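I work second shift at Rodbridge, in the kit room. We sort small parts into divided trays and send them down to assembly. In January the company started putting arms on it. A few people have asked me how that's going, so, a thread.

First, what the job was. You sat at a bench with a bin on each side and a round tray in front of you. You picked parts, you filled the compartments, you slid the tray down. 14 of us across two shifts. Dull work, but you could talk while you did it, and I made most of my friends in this building at that bench.

Then Kadel came in with a slide deck. The deck said "hands free for higher-value tasks." I asked what the higher-value tasks were. I was told there would be a follow-up session. I have checked my inbox for that follow-up session more than I'd like to admit.

Enough slides. The cell at work:
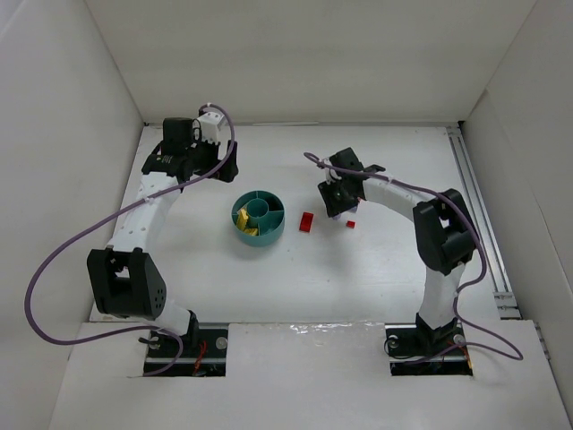

Two arms, one tray. Yellow parts in on the left, a red block and a little red cube still out on the table.

I don't hate the thing. Some people in my replies want me to say it's junk and some want me to say it's the future. It's a pair of arms in a white box. It picks up small parts and it's slower than Pilar Escobar, who has been kitting for 14 years and can do it while arguing about soccer.

Slower is fine, they tell us, because it doesn't take lunch. OK. But somebody has to be there when it drops a cube, and that somebody's lunch has moved twice this month. Mine was at 7:30 pm. Now it's "when the cell is stable."

Here's the part the deck skipped. The parts have to be laid out so the arms can get at them. Who lays them out? We do. When a tray comes out wrong, who fixes it? We do. The picking went away and the stuff on both sides of the picking stayed with us, plus a tablet.

About the tablet. It runs something called Cledeck. Every time you step in to help the arms, you tap a reason. There are 89 reasons. I use 5 of them. "Other" is at the bottom and you have to scroll for it, which I assume was a decision.

My supervisor told us the taps "aren't about you, they're about the cell." Fine. Then why is my badge number on every one of them? I asked that at a meeting and got a nod and a "great question." I've been at this plant long enough to know what a great question gets you.
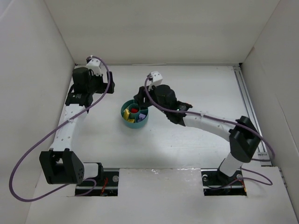

Same tray with red, yellow and light purple in it. Right arm in close.

People see a shot like that and say wow, it sorts by color. Sure. So did we. We also noticed when a whole bag had the wrong size in it, because it felt wrong in your fingers. I've asked three different people what the cell does about a bad bag. Three different answers, and one of them was "upstream should catch that." We were upstream!

To be fair to it, and I'm trying: my wrists feel better. I had a brace on both of them last winter and I haven't worn either one since spring. Anybody who says the old bench was good for your body didn't sit at it. If management had led with that, they'd have had half the room.

Also fair: no one has been laid off. What happened is that 2 people left and those jobs never got posted. You can say "no layoffs" all day long and it stays true while the room gets smaller. I'd like the number written down somewhere, how many of us there were and how many there are. I keep it in my own notebook for now.

Training was one afternoon with a guy from Kadel. Nice guy. He knew the arms cold and had never filled a tray. Pilar told him we rotate the tray a quarter turn so the full side faces the next person. He wrote it down. It has not shown up in anything since.

They've got a view from the gripper too, and you can pull it up on the tablet. I find I watch it a lot, more than I watch the arms.
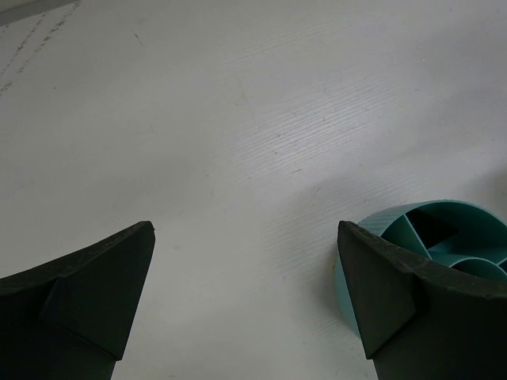
Gripper view. Two black fingers, a lot of bare table, and a bit of the tray off to the right.

Look how much of that is just table. There's a little scratch up top and some specks, and I know that surface better than I know my own kitchen counter at this point. Staring at it for a shift is a different kind of tired. With the bench it was my hands and shoulders. Now it's my eyes, and I go home and don't want to look at anything.

There's talk of a second cell going in at the Ulloa building. If you work over there, ask these before it's bolted down: who sets up the parts, who fixes the trays, who sees the taps, and does the pay grade change when the job does. Get it in an email. Ours was all said out loud in a hallway.

Pay grade, by the way: same. The job title has "technician" in it now. I asked if technician came with technician money and was told the title "reflects the direction of the role."

I'll post again when they answer the badge thing. Replies are open, but if you sell robots please don't send me your brochure, I've got one.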